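Play kitchen corner opens at Naltitz
3/11/26

I stopped by the Naltitz toy library this morning to see the new play kitchen corner, and I may have stayed longer than the kids did! Rocío Locano's old puzzle shelf has moved down the hall, and the play food finally has a spot of its own.

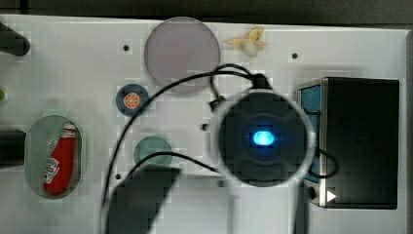 Ketchup in the oval tray, orange slice on blue.

Ruba Geagea put the set together from 65 donated pieces – she washed every one in her own sink – and she's still hoping for more pans. My favorite is the green colander, mostly for the color.

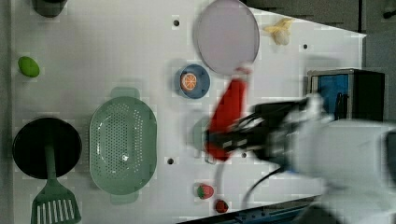
The frying pan and green spatula, with the colander alongside.

You can borrow a bag of play food for 3 weeks, same as the puzzles. Jae-hoon Yeon has the sign-up sheet at the front desk, and he'll take donations too (no batteries, please).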